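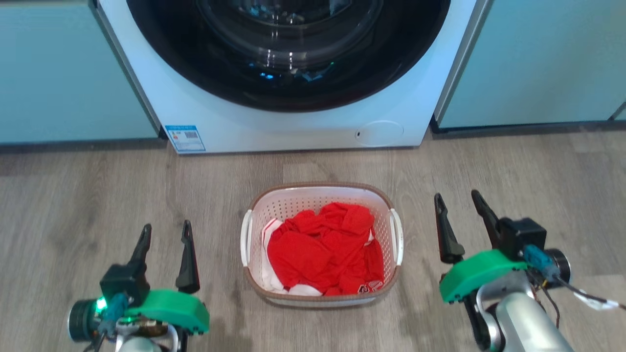 My aunt was buried in Windemby in March, and I've only now sat down to write a bit about her. She taught sewing at the village school for nearly 40 years, and I think half the curtains in the place began on her kitchen table (the other half she unpicked and did again!). She never married, though she was asked three times and rather enjoyed telling us so. The chapel was full, and we sang all the verses – she couldn't bear it when people skipped one. Her button tins have come to me, and I'm still sorting through them in the evenings.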